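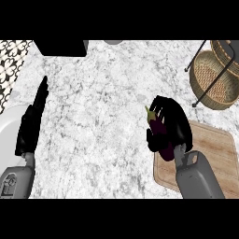
Ticket: Vegetable to basket, two arms, simulated kitchen
Product: Itero kitchen task pack, running on Zadia
Opened: Tue 20 September
Status: open

Problem
The task is to put the eggplant in the wicker basket at the far right of the counter. The right arm picks it well, but it often does not complete the placing. From 13 runs, 6 ended with the eggplant in the basket.

What I tried
1. Restarted Zadia and loaded the Mudgway kitchen again. No change.
2. Lowered the speed of the right arm. This gave 2 more good runs in the next set, but I am not sure it is the real reason.
3. Checked the grip. The eggplant is held upright, with the stem cap up, and the fingers are clasped around it. I think the grip is not the fault.
4. Looked at the path to the basket. The black wire stand has thin rods which go across the basket, and the log shows contact with a rod in 2 of the failed runs.

Reply from Drolance support
Please raise the approach height and send us the contact log again. Leave the left arm parked with the gripper closed – it has no job in this task.

My answer
Thank you, I will do it. One more question: our customer wants to know if this can work in a real kitchen by May. With these results I would say no, but I want your opinion before I write to them.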